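Foro de redactores y traductores autónomos
Tema: Cliente que paga a 90 días y encima pide «prueba» gratis

tecla_floja
Nov 5, 2018
Buenas. Llevo medio año escribiendo fichas y entradas de blog para Lanby, una agencia de contenidos. Empezaron pagando a 30 días, luego a 60, y ahora me llega un correo muy cariñoso diciendo que a partir de diciembre será a 90. En el mismo correo me proponen una cuenta nueva, Skorkero, menaje y juguetes, pero antes quieren 2 textos de prueba sin cobrar. De prueba. A mí, que les he escrito unos 50. ¿Alguien ha salido viva de algo así?

puntoycoma77
Viva sí, cobrada no. Mándales una factura por la prueba y verás qué rápido se acuerdan de cómo escribes.

Malasaña_b
Yo no lo veo tan dramático. Si la cuenta es gorda, dos textos son una mañana. Peor es quedarse sin cliente en diciembre, que es cuando todo el mundo «cierra presupuestos» y no contesta ni el del gas.

tecla_floja
Una mañana si te dan briefing. El mío decía «tono cercano pero premium, que juegue con la comida». Punto.

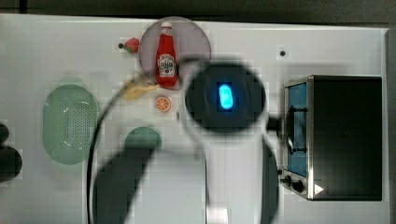 puntoycoma77 contesta que eso de «cercano pero premium» lo ha leído ya en tres encargos y que significa siempre lo mismo: lo reescribirás cuatro veces y se quedarán con la primera.

Malasaña_b
Vale, el briefing es flojo. Pero preguntas, te lo aclaran y listo. Aquí se contesta a todo con «déjalos» y luego abrís hilos de que no hay trabajo.

corrector_en_bata
Malasaña, el problema no es la mañana, son los 90 días. En España el máximo legal entre empresas es de 60, aunque lo firmes con sangre. Tecla, cítales la ley 3/2004 de morosidad, educadamente y por escrito. A mí con Kavanagh me funcionó: se ofendieron muchísimo y pagaron.

tecla_floja
¿Y te volvieron a llamar?

corrector_en_bata
No. Pero tampoco me volvieron a deber nada.

Malasaña_b
Pues eso digo yo. Muy digno todo y un cliente menos.

nocturna_sl
Entro solo a decir que Noltik (el programa de facturas) manda recordatorios automáticos con el recargo ya calculado. Queda como que la borde es la máquina. Yo firmo «un abrazo» debajo y tan amigos.

puntoycoma77
Lo del abrazo me lo copio.

tecla_floja
Actualizo. Les he dicho que la prueba la cobro a 200 los dos textos, que se descuentan si me dan la cuenta, y que el plazo se queda en 60. Me han respondido que «lo elevan». No sé adónde. Mientras tanto tengo parada la entrega de esta semana, que me da una paz que no sentía desde que estaba en nómina.

Malasaña_b
Lo del descuento me parece bien pensado, mira. Lo de parar la entrega, no: si tenía fecha firmada, la que incumple eres tú.

corrector_en_bata
Ahí le doy la razón, y me cuesta. Entrega lo pactado y no cojas nada nuevo hasta que contesten.

tecla_floja
Entregado, a regañadientes y con una coma de menos. Si elevan algo, lo pongo por aquí.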